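Koletari Kitting Cell Data Card

Version date: 22 August 2025
Contact: the Koletari shift desk at the Tsolakis plant
Status: in use, next revision planned for September

Summary

Koletari is a set of 1,010 recorded episodes of two robot arms sorting and placing wooden blocks. Tulel, a contract packer of wooden toys and classroom sets, uses it to train the arms that are joining the kitting line at its Tsolakis plant. The card covers the recordings and also how jobs on the line are changing, as the people who work there asked for both in one document.

Background

Kitting at Tsolakis has always been hand work. A packer picks blocks from a mixed bin, lays them out in the pattern shown on the order card, checks the layout, and boxes it. The line has 49 packers over all shifts. The most common complaints in the plant's own injury log are sore wrists and sore necks, and most of them come from the picking step.

The plan is to hand the picking and laying out to the arms and keep the checking and boxing with people. Letter layouts were chosen as the first task - they are easy to judge at a glance and a wrong block shows right away.

What is recorded

Each episode has video from fixed cameras and from cameras at the wrists, joint positions for both arms, and gripper opening. Episodes were driven by packers using hand controllers, after 2 days of training. Paid time was set aside for this. Packers were not asked to do it on top of their normal count.

Blocks start in a loose pile or partly laid out. Colors are yellow, orange, blue or teal, and unpainted wood. Some blocks have scuffs and chips. Worn blocks were kept in on purpose, as returned sets come back to the line in the same condition.

Views of the work 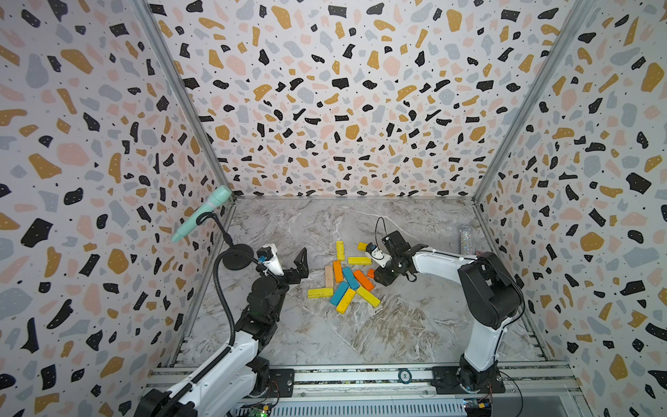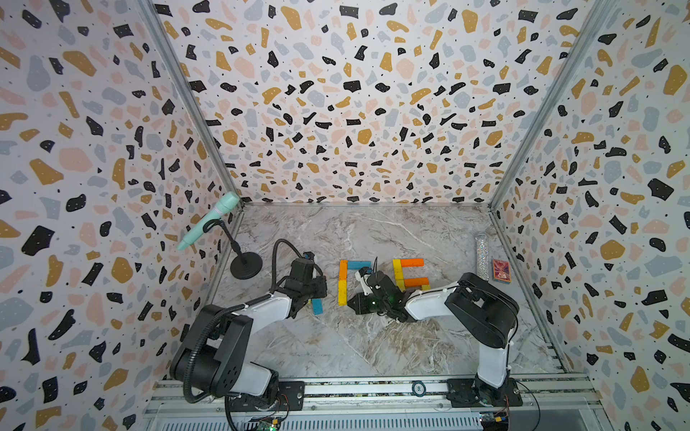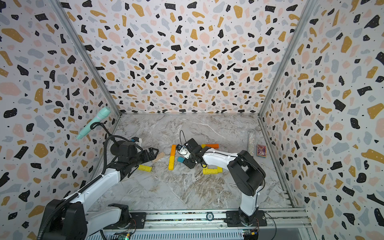
Wooden blocks on the work surface, with gripper fingers in view.

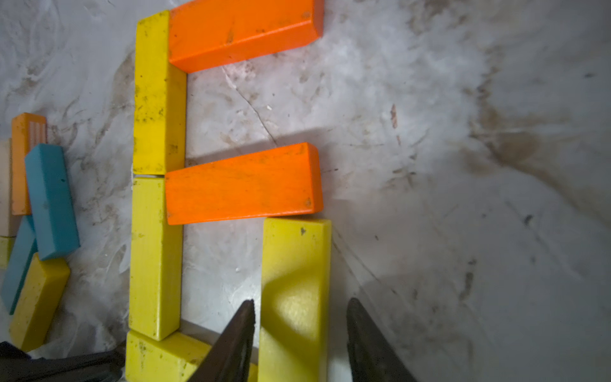 Will packers lose their jobs when the arms go on the line?

Tulel has agreed in writing that no packer will be let go because of the cell during the first contract period. Eleven positions move from picking to cell operation and checking, at the same hourly rate or higher. What happens after that period has not been settled, and this card will be updated when it is.

Changes on the floor

Cell operators load blocks, start runs, and take over by hand when an arm stalls. They can stop the cell at any time without asking a lead. A stop is logged by reason only. The operator's name is not stored.

Checkers look over each layout before boxing. In the first weeks this was slower than the old way, and several packers said that watching the arms was more tiring than picking. Checkers now change places with boxers halfway through the shift.

Known limits

Overlapping blocks are the hardest case. Episodes that start from a pile contain more failed grasps than the rest, and these are labeled, not removed.

Lighting is uneven in some wrist views. Shadows from the grippers can make yellow look olive.

All episodes use the same kind of block. A model trained on them should not be expected to handle cloth bags, cards, or small hardware.

Files and use

Episodes are stored in the Plurkuditz format, one folder per episode, with a short text note from the driver where one was left. Notes are worth reading - they often say why a grasp was tried from the far side.

The data may be used for training and testing at Tulel sites. It may not be used to measure the speed or output of any worker. Requests for other uses go to the shift desk.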